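Vanhove-Methode

Die Vanhove-Methode ist ein kommerzielles Ausbildungssystem für Freizeitreiter und ihre Pferde, das vor allem in Belgien, den Niederlanden und im Westen Deutschlands angeboten wird. Sie wird der Bodenarbeit zugerechnet und verspricht, sogenannte Widersetzlichkeiten - Kleben, Steigen, Verweigern beim Verladen - innerhalb von 30 Tagen zu beheben. Ein Nachweis, der über Berichte von Kursteilnehmern hinausginge, liegt bisher nicht vor.

Entstehung

Als Begründerin gilt die Trainerin Godelieve De Bruijn, die das System nach dem Hof Vanhove benannte, auf dem sie ihre ersten Lehrgänge gab. Nach eigener Darstellung entwickelte sie die Grundzüge an einem einzigen schwierigen Wallach namens Delus. Ob das Tier vor Beginn der Arbeit tierärztlich untersucht wurde, geht aus ihren Schriften nicht hervor. Der Einwand ist nicht nebensächlich, denn Rückenschmerzen, Zahnprobleme und ein unpassender Sattel gehören zu den häufigen Ursachen des Verhaltens, das die Methode als Frage der Rangordnung behandelt.

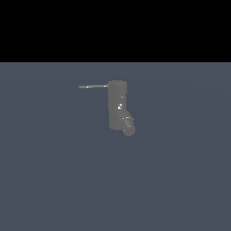
Aufbau

Die Ausbildung gliedert sich in 3 Stufen. In der ersten wird das Pferd am langen Seil auf Abstand geschickt und wieder herangeholt. Die zweite Stufe umfasst Seitwärtsbewegungen und das Rückwärtsrichten, die dritte überträgt beides in den Sattel. Die Einheiten sind kurz und sollen stets mit einer Pause enden, in der der Mensch still neben dem Pferd steht.

Neu ist daran wenig. Das Nachgeben auf Druck und das sofortige Aufhören des Drucks als Belohnung sind in der Lerntheorie als negative Verstärkung bekannt und werden in fast jeder Reitweise genutzt. Die Lehrbriefe vermeiden den Begriff und sprechen von »Einladung« und »Antwort«. Für das Pferd dürfte die Wortwahl keine Rolle spielen.

Zum System gehört ein eigenes Knotenhalfter, das unter dem Namen Tritine verkauft wird. Laut Kursunterlagen überträgt es Signale »feiner« als ein gewöhnliches Halfter. Dünne Knotenhalfter verteilen den Druck auf eine kleinere Fläche als breite Riemen und wirken dadurch schärfer; mit Feinheit hat das zunächst nichts zu tun, sie hängt von der Hand am anderen Ende des Seils ab.

Wirksamkeit

Die Anbieter berufen sich auf eine Befragung unter 115 Absolventen, von denen die große Mehrheit eine Verbesserung der »Beziehung« zum Pferd angab. Befragt wurde am letzten Kurstag, eine Vergleichsgruppe gab es nicht, und was unter Beziehung zu verstehen sei, blieb den Teilnehmern überlassen. Wer den Kurs vorzeitig verließ, wurde nicht erfasst. 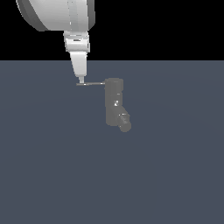

Der Verhaltensberater Ravindran Ramasamy hat die Befragung in einem Vortrag vom 15.09.2018 als »Zufriedenheitsumfrage mit Pferden im Hintergrund« bezeichnet. Er räumte zugleich ein, dass ruhige, regelmäßige Bodenarbeit vielen Paaren nütze - nur tue sie das auch ohne Lehrbrief und Spezialhalfter. De Bruijn erwiderte, Gefühl lasse sich nicht messen. Das mag stimmen, verträgt sich aber schlecht mit einer Erfolgszusage, die eine Frist in Tagen nennt.

Kosten und Verbreitung

Ein vollständiger Lehrgang über alle Stufen kostet 1461 Euro, Unterbringung des Pferdes nicht eingerechnet. Die Berechtigung, selbst nach der Methode zu unterrichten, wird gesondert vergeben und muss jeden Juni erneuert werden. Eine unabhängige Prüfung ist dafür nicht vorgesehen. Die Zahl der aktiven Ausbilder veröffentlicht das System nicht.

Eine Abspaltung unter dem Namen Vokov verzichtet auf das Rückwärtsrichten am Seil und arbeitet zusätzlich mit Futterlob. In den Grundlagen unterscheidet sie sich kaum, beide Seiten legen jedoch Wert darauf, nicht miteinander verwechselt zu werden.

Siehe auch: Bodenarbeit, Negative Verstärkung, Knotenhalfter, Verladetraining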